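Home | Projects | Reports | Student blog | Contact
Filed under: Year 2 group projects, simulation, robots

Keeping Jiko on its feet: my half of the simulator project

I'd never looked after a robot before this module, and strictly speaking I still haven't, as Jiko only lives inside a computer. It still needed setting up, and it still broke (a lot!). Our group split the work so that the others did the path planning and I got the machine itself: joints, gripper, camera, and the rooms it drives round in. We used the Tadasov room pack, which comes with doorways, beds and all sorts of clutter already placed.

The first job was the gripper. I wanted both fingers in view of the camera when fully open, so that we could check at a glance that they matched left and right. I parked Jiko at the bedroom door, opened it wide and fiddled with the mounting angle until I was happy.

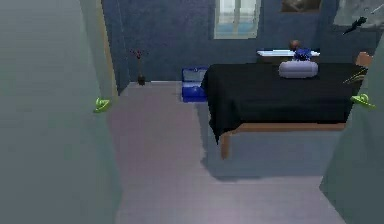
After that came the joint limits, and this is where I lost most of June. The file we inherited from last year had one wrist limit typed in degrees where the simulator wanted radians, so the arm would fold itself into daft shapes and then refuse to come back. I went through the whole file, 314 lines of it, with a ruler against the screen. Very low tech, but I found the mistake and a second one in the gripper damping as well.

Next I had to sort out collisions. Jiko kept getting wedged against the furniture, and the log just said "contact" without saying with what, so I ended up saving camera views every time a run stopped and going through them over a cup of tea.

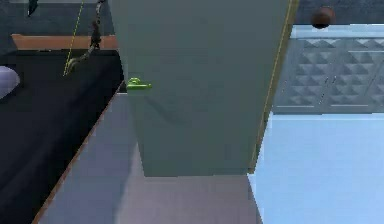 I set the physics step smaller, which helped but made everything painfully slow on the lab machines. In the end I left the step alone and gave the arm a gentler top speed, 70 per cent of what it had been. The El Idrissi method from our reading list has a cleverer way of doing this, but I couldn't get it working in time and I'd sooner say so than pretend.

Doors were the other headache. Close up, a door edge can fill most of the view and the planner loses track of where the open floor is.

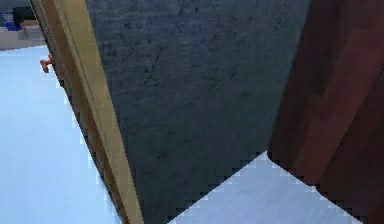
My fix was a little reset routine: stop, back away slowly, look left and right, then ask for a new path. We ran 560 trials on Fotden, the shared lab server, and I kept every log, including the embarrassing ones from before the wrist fix. My routine for looking after Jiko is now written up in the project folder: check the units, open and close the gripper, do one slow lap, and only then start a long run. The one thing still on my list is getting the contact log to name the object it hit, and I've left notes for next year's group on where to start.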